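4.2 Small valuables and the idea of a "proper place"

Much of the writing on household order assumes that small valuables behave like other belongings: they have a home, they leave it when used, and they go back. We doubt this. The diaries collected in the Nadar study, 787 entries kept by 15 households, give little support to it. Jewelry was the category people were most certain they put away, and also the one they most often wrote about finding somewhere else.

Part of the trouble is the container. Advice manuals favor the divided box, with one slot for each ring and a hook for each chain. Few of our households owned such a thing. Most used a tin or a dish, and sorting was done by tipping or picking the contents out onto the nearest soft surface, usually a bed. Figure 6 shows the arrangement in one home.

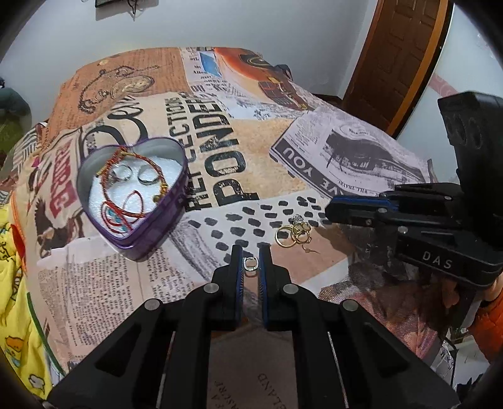 Figure 6. Open heart-shaped tin with rings and bracelets on a foam insert; a ring and gold earrings on the bedspread.

The foam insert deserves a comment. Tapia, who coded the diaries, first treated any slotted insert as evidence of a sorting system. Reddy objected, and we side with him. A slot holds a ring well enough, but a bracelet has to go wherever there is room, which in this tin means across the rings and over the foam. To call that a system is generous. It may be no more than what the tin allows. The earlier Pronside survey, with its 300 respondents, asked only whether jewelry was "kept in a dedicated container," and a tin like this one would have earned a yes. We are not sure what that yes would tell anyone.

The bed is a second difficulty. Participants described it as a good place to sort, and gave softness as the reason: nothing rolls, nothing chips. They said less about how easily a thin ring or an earring hook is missed on patterned cloth. A bedspread covered in newsprint and old advertisements is a hard background on which to find anything small, and we would not trust a participant's report, written later that evening, that every piece had been returned. 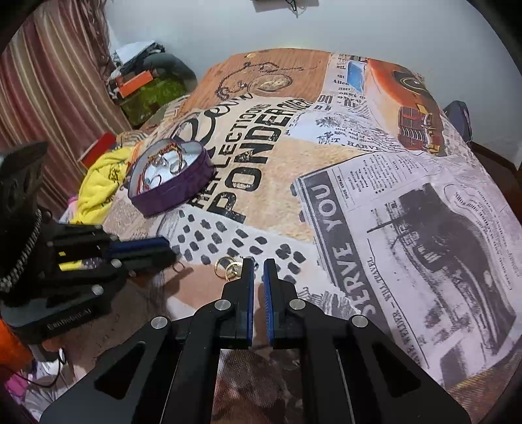
Our own coding did not escape this problem. The Multuneo scheme asks the coder to mark each item as stored, in use, or stray. A ring lying a hand's width from an open tin fits none of these well. In the first pass such items were marked stray, which pushed the stray total up sharply; in the second they were marked in use, and it fell again. Neither figure says much about the household. Both say a good deal about the scheme.

We therefore report sorting episodes separately in Table 3 and leave them out of the main comparison. Readers who prefer the Uvum approach, in which over 3,000 single items were each given one fixed label, may find this fussy. It does cost us a simple headline number – but we could not see how to defend one. The question of who in the household does the sorting is taken up in Section 4.3.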